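Fakska stackable parts bins: six weeks of sorting wire

I have owned more storage systems than I have owned things worth storing. There was the drawer cabinet whose drawers all fell out if you sneezed near it, and the coffee can period, which my family still brings up. So when Yufang Deng wrote to the club list that the Fakska bins from Trandutside were on sale, I was in the car before I had read the second paragraph. The second paragraph was about the return policy.

They are plain open-top plastic bins, sold singly, in red, green and black among other colors. No lids, no label holders, no app. The red is a very committed red. You could land aircraft with it. The rim is thick and has ridges molded along the top, so you can grab a bin with a cold or greasy hand and it stays grabbed.

My test was wire, because wire is what I have. A coil of yellow-and-green earth wire went into a red bin along with all the thin purple stuff, which I bought years ago for a doorbell project and which has been breeding ever since.

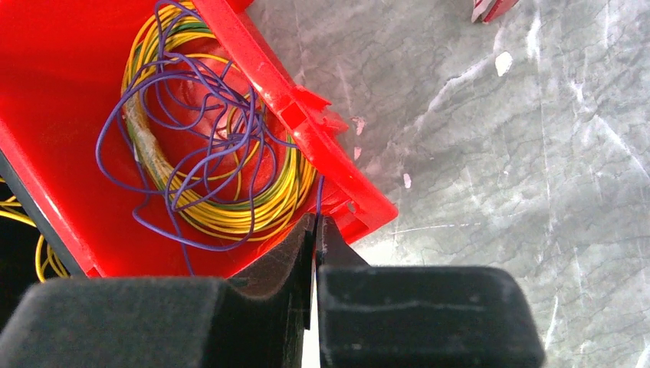 I'd love to report that the bins keep wire tidy. They keep it in one place, and I have made my peace with the difference. Thin wire climbs. If you want it to behave, tape the coils or buy something with dividers, and Fakska does not sell dividers for this size. I asked at the counter and was shown a shelf bracket.

Guangming Cui, who shares my workshop on Tuesday evenings and has opinions about corners, prefers the older Dado bins because the plastic is heavier. He may be right. He also paid more and can only get them in beige. I stood on an upturned Fakska to reach a light bulb, which I don't recommend, and it survived with more dignity than I did.

Color coding was the part I looked forward to most. Green was going to be connectors, black was going to be anything that scares me, and red was for wire.
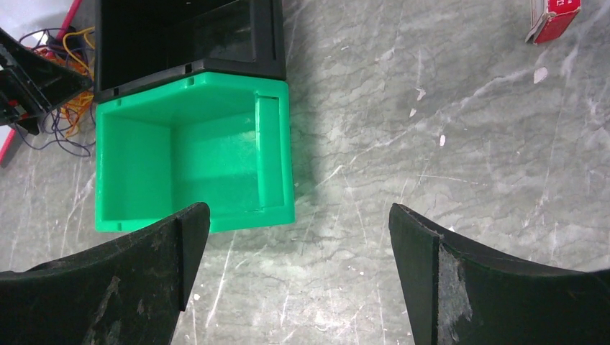 The system lasted until the first evening I was in a hurry. I blame the black ones a little – drop a small black screw into one and you have donated it. Green is far better for small parts, and if I were buying again I'd get mostly green and leave the black for big lumpy things like power supplies and plugs.

Worth the money at the sale price, and probably at full price if you have less wire than I do. Four stars. The fifth is waiting for dividers.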